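4.2 Comparison of end effectors on bin clearing

The second set of trials used the same arm and the same controller for all conditions and changed only the end effector. We compared the Tellirier multi-fingered hand against the Putton parallel-jaw gripper, which had served as our baseline in the tabletop trials of Section 4.1. Both were mounted on the same wrist plate. Swapping one for the other took long enough, mainly on account of the hand's cabling, that we ran all trials with one end effector before moving on to the other.

The task was to empty a metal bin of rectangular wooden blocks and drop them into a second bin. Blocks were tipped in by hand from a cup and left wherever they came to rest. We did not rearrange them, even when two blocks ended up stacked or pressed against a wall. Each trial started from a fresh tip and ended when the bin was empty or when the controller had failed on 2 attempts in a row at the same block. Each end effector was given 600 grasp attempts in total, spread over as many trials as that required.

Grasp targets came from the Wumdale planner, described in Section 3. The planner returns a ranked list of candidate poses with an approach direction and an opening width. For the parallel-jaw gripper these map directly to a command. For the hand we used a fixed pinch preshape, with the thumb opposed to one finger and the remaining joints held back, so that both devices could be driven from the same list. This is a conservative use of the hand. A planner written for it would be able to choose among several preshapes, and our results should not be read as an upper limit on what it can do.
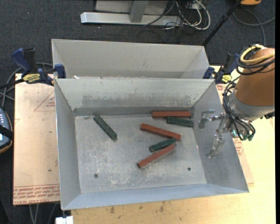
The sloped walls of the bin had more effect on the results than we expected. With the parallel-jaw gripper, a block lying on open floor was picked on the first attempt nearly every time, and the failures were spread evenly over block orientations. With the hand, failures were concentrated near the walls. The knuckles and the wiring behind them need clearance that the gripper body does not, and the collision model we used for the hand was padded to protect the cables. As a result the planner threw out many candidates that a person watching would have judged safe. Reducing the padding from 37 mm to 11 mm brought back most of these candidates, at the cost of occasional light contact between a finger and the wall. Contact of this kind did not stop a trial unless the wrist force limit was reached.

Overlapping blocks gave the opposite result. When one block rested on another, the parallel-jaw gripper often closed on both, lifted them a short way and lost one or both. The hand made this mistake less often. Its fingertips are narrower and compliant, and a finger that touched the lower block tended to slide along it instead of lifting it. Where the hand did fail on overlapping blocks, the usual cause was a depth error at the edge between the two, which placed the fingertips too high.

The two bins were held to the table and to each other with bar clamps (Figure 6). In pilot trials in May the bins had been left free, and a push against a wall could shift a bin enough to spoil the registration between the camera and the arm. After clamping we checked registration before each block of trials and did not need to correct it.

We also recorded the time per successful pick. The hand was slower under all conditions. Most of the difference came from closing, where the Asamoah driver steps each joint to its goal and waits for the current to settle before reporting a grasp. Travel time was the same for both devices, as the arm followed the same speed limits throughout.

Figure 6. Bin clearing with the multi-fingered hand. The hand reaches in over the right wall of the near bin, which holds red and green blocks. The second bin is behind it.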